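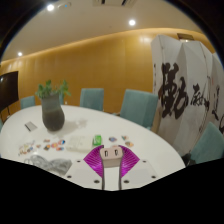 Farzana Gamage logged the room at 216 minutes before handover. Lease item 45: one oval table, white. She recorded the plant in its dark gray vase as living, condition fair. The stickers had no item number. Ruth had sorted them by color once, in May, then resigned from Rurnon. Farzana wrote "sundries" and left the value blank.

3 comments

Arif Dewan: Condition fair. Same.

Sabina Paul: Who gets the plant?

12 shares

Search stories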